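5.3 What went wrong with the right hand

I want to spend a page on the failure that cost us most of December, partly because it never showed up in our success rates and partly because I was sure, for far too long, that it was a grasping problem. It wasn't even close to one (sorry to everyone who sat through my slides on fingertip friction).

The task is simple enough to say out loud: two arms, a cutting board with food on it, an open cardboard box, and the food has to end up in the box. We trained the Jeruria policy on it in simulation and ran it in the Werneck simulator with the same hand model we use everywhere else in this paper. Most runs looked fine. Then, in 11 of the logged runs, the right hand came in toward the board, stopped, and stayed stopped until the episode timed out. No collision, no joint limit, no warning in the log. The commanded finger positions kept changing the whole time, and the fingers didn't follow.

Figure 8 gives the layout we used for all the tests in this section.

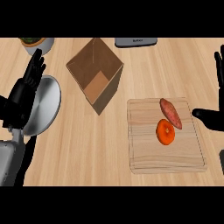 Figure 8. Simulated two-arm workspace for the box task, with the right hand at the edge of the cutting board.

My first guess was the sweet potato. It's long and tapered, it lies at a slant, and the orange slice overlaps it on one side, so I figured the planner was flipping between two grasps and getting nowhere. I took the slice out and the stall came back. I took both items out, left the bare board, and it came back again! That should have told me to stop looking at the food, but I spent another week on contact settings anyway.

The real cause was in Atmont, the little safety layer that sits between the policy and the joint controllers. Atmont holds the hand still if its last state message is too old, and it clears the hold once fresh messages arrive. Each hand has its own clock. After a scene reset, the right hand's clock was sometimes set 12 control steps behind the left one, so every message it sent looked stale, the hold never cleared, and Atmont did exactly what we'd asked it to do. It did it silently, too, and that part is on me, as I'd turned off its log output to save disk space.

The fix took two lines. Both clocks now restart from the same reset event, and a hold that lasts longer than 2 seconds ends the episode with an error. We reran the logged seeds and saw no more stalls.

What still bothers me is the scoring. Our script counted a timeout as a plain task failure, so these runs were mixed in with dropped items and missed grasps, and the Valdovinos baseline got blamed for some of them as well. The tables in Section 4 use the rerun numbers. I haven't checked whether the same clock offset can happen on our physical hands, where a hold in the middle of a lift would be a good deal less harmless, and until I have, we're running those with the log turned on and a person at the stop button.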